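# Produce Packing Assistants (Seasonal and Part-Time)

**Oakley Produce Share, Jukovthorpe**
**Reference: 3153**

Oakley Produce Share invites applications for the post of Produce Packing Assistant at its packing room in Jukovthorpe. Two posts are available on a seasonal basis from July, with the possibility of extension into the winter period. Applications are welcome from candidates with or without previous experience of food handling, and from those seeking to return to work after an absence.

## About the organisation

Oakley Produce Share supplies fruit, salad and vegetables to member households in Jukovthorpe, Cudbridge and the surrounding villages. Growers deliver to the packing room in the early morning, and the produce is sorted, divided into mixed shares and packed in returnable crates. Completed crates are taken to collection points, from which members collect their own share and return the crate from the previous round.

The scheme currently packs for more than 420 households. Most of the leaf vegetables and roots are grown within a short distance of Jukovthorpe. Fruit comes from a wider area, and the glasshouse growers at Rasitz supply grapes, tomatoes and cucumbers for a considerable part of the year. The contents of a share therefore change with the season, and the packing list is issued fresh for each round.

The packing room is managed by Sandra Mellor, Packing Room Manager, to whom the successful candidates will report.

## The role

Produce Packing Assistants are responsible for filling crates correctly, carefully and in good time. The work is carried out standing, at packing tables, and involves repeated light lifting together with some heavier lifting when deliveries arrive. Each assistant is given a packing list at the beginning of the shift and works through it crate by crate.

Shares are made up in open wooden crates with slatted sides. These allow air to reach the produce, but they offer little protection against rough handling, and they will hold on to whatever was left in them on the previous round. A stray leaf or a piece of fruit caught against the slats must be taken out before packing begins. Crates with split slats or raised nails are to be set aside for repair and must not be filled.
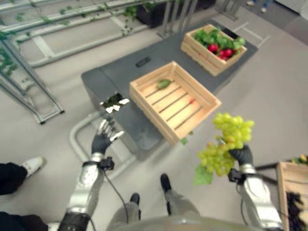 Leaf vegetables and radishes are normally packed together, the leaves being arranged so that they fill the crate without being pressed down. Radishes may be placed among them. Soft fruit is treated separately. Grapes in particular are to be lifted as whole bunches and laid in the crate gently, never dropped or tipped from one crate to another, and any loose, split or marked berries are to be removed at the table. Full training in these methods will be given during the first fortnight of employment.

## Main duties

- Inspecting returned crates for cleanliness and damage, and brushing them out.
- Sorting incoming fruit and vegetables and removing items unfit for sale.
- Packing mixed shares in accordance with the list issued for the round.
- Weighing loose items where the list gives a weight and not a count.
- Labelling completed crates and placing them in order for the collection points.
- Keeping packing tables clear of trimmings and wiping them down between products.
- Recording shortages and substitutions on the sheet provided.
- Sweeping and washing the floor at the end of the shift.
- Assisting with the unloading of deliveries when requested.

The duties listed above are not exhaustive. Assistants may be asked to undertake other reasonable tasks within the packing room, and occasionally to accompany a delivery to Cudbridge.

## Person specification

**Essential**

- The ability to work steadily and with care over a full shift.
- The ability to read a packing list and follow it accurately.
- A good standard of personal hygiene and an understanding of why it matters when handling food.
- Reliability in attendance and timekeeping.
- Willingness to work in a cool room.
- Willingness to work as part of a small team.

**Desirable**

- Experience of work in a shop, market, kitchen, market garden or warehouse.
- A current food hygiene certificate. Candidates who do not hold one will be enrolled on a course at the expense of the organisation.
- Some knowledge of fruit and vegetables, including the signs of spoilage.
- A full driving licence.

No formal educational qualifications are required.

## Hours and conditions

The posts are offered at 22 hours per week, worked as morning shifts. Packing begins at 6.30 a.m. and shifts ordinarily finish by noon. A rota is issued in advance, and exchanges between assistants are permitted with the agreement of the Packing Room Manager. Additional hours may be offered during the busiest part of the summer but are not guaranteed.

The hourly rate will be confirmed in the application pack. Annual leave is given in proportion to hours worked. Aprons, gloves and safety footwear are supplied. Staff are entitled to a small share of produce at the end of each working week, made up from whatever is in season.

The posts are subject to a probationary period of eight weeks. Jukovthorpe is served by the early bus from Cudbridge, which reaches the stop opposite the packing room shortly after six o'clock. Covered bicycle parking is available in the yard. Car parking is limited and is allocated by need.

## Health and safety

All new staff receive instruction in safe lifting, the use of knives and trimming tools, and the cleaning products kept on the premises. Candidates with an allergy to any common fruit or vegetable, or a skin condition affecting the hands, are asked to mention this once an offer has been made, in order that suitable arrangements can be discussed. Such information will have no bearing on the decision to appoint.

Staff who have been ill with sickness or diarrhoea must not enter the packing room until 48 hours after their symptoms have ended. Jewellery other than a plain band may not be worn at the tables. Hair must be covered.

## Equal opportunities

Oakley Produce Share considers all applications on merit. Adjustments to the packing room, to the hours of work and to the selection process will be made wherever this is reasonably possible. A height-adjustable stool can be provided for those unable to stand for long periods, and certain duties can be exchanged between assistants to reduce the amount of lifting.

## How to apply

Application packs may be collected from the office at the packing room between 9 a.m. and noon, or requested by post. Candidates should complete the form and enclose a short letter setting out their reasons for applying, any relevant experience, and the date from which they would be available. A curriculum vitae may be enclosed but will not be accepted in place of the form. The reference number 3153 should be quoted on all correspondence.

Two referees are required, at least one of whom should have known the candidate in connection with work, study or voluntary activity. Referees will not be approached before an offer is made.

Shortlisted candidates will be invited to a short interview with Sandra Mellor and Esko Suominen, Grower Liaison Officer. The interview will be followed by a practical exercise lasting approximately half an hour, in which candidates will be asked to inspect a crate, sort a quantity of mixed produce and pack one share from a list. Speed is not assessed in the exercise. Candidates should wear flat, closed shoes and bring a warm layer.

Those wishing to see the packing room before applying may arrange a visit through the office. Visits take place after the morning shift. Questions concerning the supply of produce or the growing season may be addressed to Esko Suominen; all other enquiries should be directed to the Packing Room Manager.

The closing date is given on the front of the application form. Forms received after that date will be held on file for any posts arising in the autumn, unless the candidate asks for them to be returned.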